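Wondis hand review: two months with the Imora controller

The Wondis hand costs 2,602 before you buy a single bolt to fix it on with, so I was ready to dislike it. I ran it on the Imora controller and gave it slippers, the sort of slides you'd wear to put the bins out.

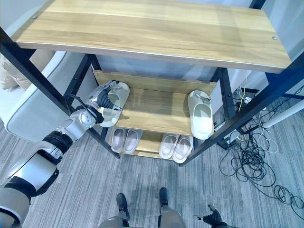
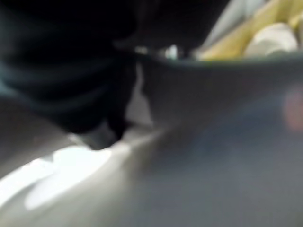
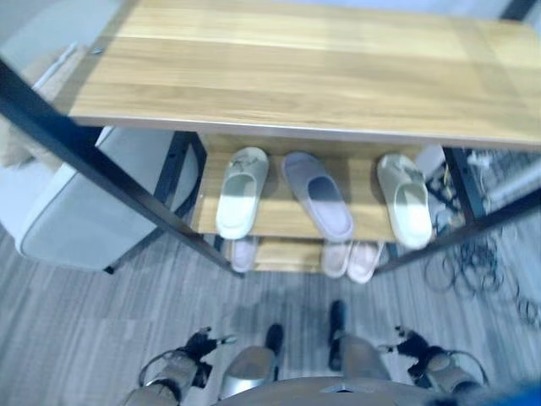

Valderrama, July

Straps suit it. Over 100 goes at the shoe rack, it was happiest with a finger under something. Smooth bowls are another matter, and the wrist camera is little help up close, where everything turns to soup. My old Vundberg gripper focused better and cost less, though it squashed whatever it met.

Setup took 40 minutes, most of it spent finding the right menu. Worth having if you can get it second-hand.

Žydrūnas Koppel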